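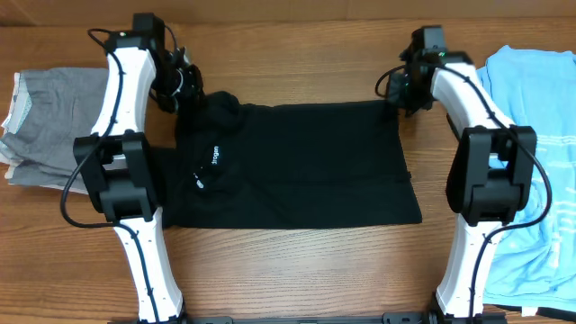

My left arm does the exact same thing, wrote a reader going by Florwood, it grabs the shirt fine and then goes limp halfway through the lift and drops the whole elbow on the table. Is it the motor or is it me?

So, Florwood, it's probably neither! I've had that same fault on my own two-arm folding setup and I chased it for most of December before I found it, so let me save you the trouble. What follows is the order I'd check things in if I had to do it all over again (and I did have to do part of it all over again, more on that below).

First, the symptom, so you know we're talking about the same thing. The arm reaches down, pinches the fabric, starts up, and somewhere around the point where the elbow is working hardest the torque just vanishes. The arm sags. The program keeps happily sending positions to a joint that isn't listening anymore. If your arm jerks or buzzes instead, that's a different problem and this page won't help you much, sorry.

Before you touch anything

Kill the power at the supply, and hold the arm up with your other hand while you do it. I mean really hold it. These things have no brakes, and the first time I switched mine off mid-lift the elbow came down on my knuckles. Both arms, too, even if only one is acting up. I left the good one live once and it woke up and finished its move while I was leaning over the table. I wasn't hurt, but I said some words.

Step 1: Read the log

I run the Akano controller software, which keeps a text log of every joint. Open the one from the failed run and scroll to the end. Mine had a row of normal replies from the left elbow and then nothing, 272 missed replies in a row, while the shoulder and wrist looked okay. If yours says over-temperature, let it cool and go look at your speed settings. If it's missed replies like mine, keep reading.

Step 2: The wiggle test

With the power off, bend the elbow slowly by hand through its full travel and watch the cable. There should be enough slack at every angle that the plug never gets tugged. I had clipped my cable down nice and tight so it looked tidy, and at full bend it was pulling straight on the connector. It looked great and it was completely wrong.

Now take off the clip nearest the joint, let the cable make a big lazy loop out to the side, and clip it again farther along the link. Bend the elbow again. The loop should open and close without catching on anything. Check it against your laundry as well — a loop that's too big will snag a sleeve, and then you've got a whole new fault to write to me about.

Step 3: Reseat or replace

Unplug the connector at the elbow and look at the pins. One of mine was pushed back just a hair. I reseated it, ran the arm, felt very proud of myself, and it failed again on the next heavy sweatshirt. So replace the cable if there's any doubt at all. I got a spare from Skornudthorpe and it took me less time to fit than it had taken to find the right screwdriver.

Step 4: Make it fail safely

I should have done this on day one. In the settings there's a timeout for lost replies, in milliseconds, and mine was set to 1181, which I'm pretty sure I never picked on purpose. That's a long time for an arm to be doing its own thing over a table you might be reaching across. I brought it down to 500 and told both arms to stop and hold if either one drops out. The dead joint can still sag, of course, so keep your hands out from under it.

Step 5: Test it slow

Start with an empty gripper, at 70 percent of your normal speed, elbow through its full range. Then a T-shirt. Then something heavy. Keep a hand near the power switch the whole time and read the log afterward even if it looked perfect, since a missed reply here and there means the plug still isn't happy.

Mine's been fine on T-shirts and shorts since the new cable went in. Towels I'm still doing at the slow speed — I'll get braver when the log stays clean for a while. Florwood, if you try the wiggle test and the cable has plenty of slack, send me the last page of your log and I'll take a look.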